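The Drindeo collection effort entered its second phase in January. Its purpose is to supply our learning system with demonstrations of one modest task: moving rolls of tape from a cloth-covered table into a tray, using two arms. The target is 500 accepted episodes for each arrangement of the rolls.

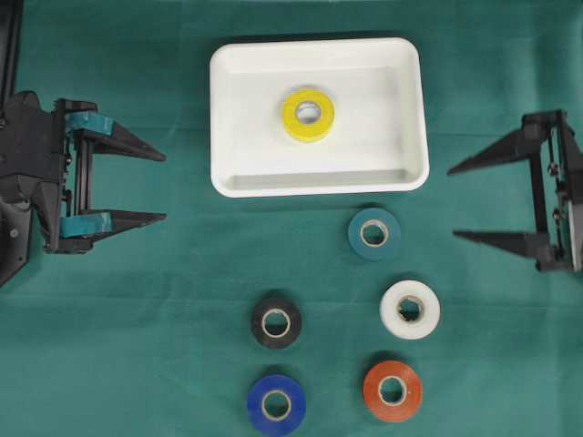 Villanueva objected to that target after reading my previous entry, arguing that 65 careful demonstrations with varied starting positions would teach the system more than 500 similar ones. I accept part of the criticism. Variation is now written into the procedure, and operators change the layout between episodes.
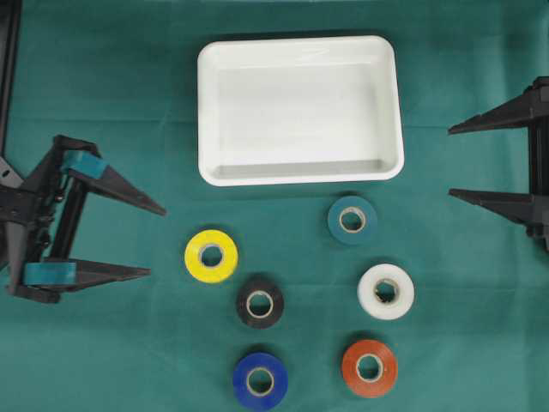
Labeling remains the slower half of the work. Every episode receives a short text instruction, and the instruction must single out one object without ambiguity. Color names serve well for most rolls, but the teal one lies on cloth of nearly the same shade, and we retain those episodes as a separate group for evaluation. 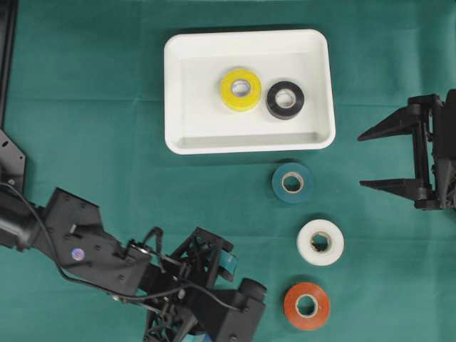 *Skurnidmont, 2025-03-07*

The archive now holds 2,390 episodes across all arrangements. Review is carried out by 2 readers working independently - a disagreement sends the episode back to the queue.

Grasp timing is the most frequent point of dispute.

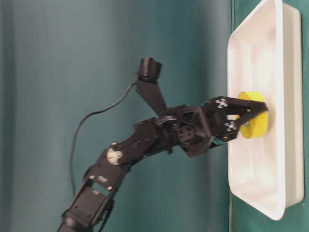 We have therefore revised the Dravix annotation guide so that a grasp begins at first contact and ends at release. Older episodes will be relabeled under the same rule before the next training run.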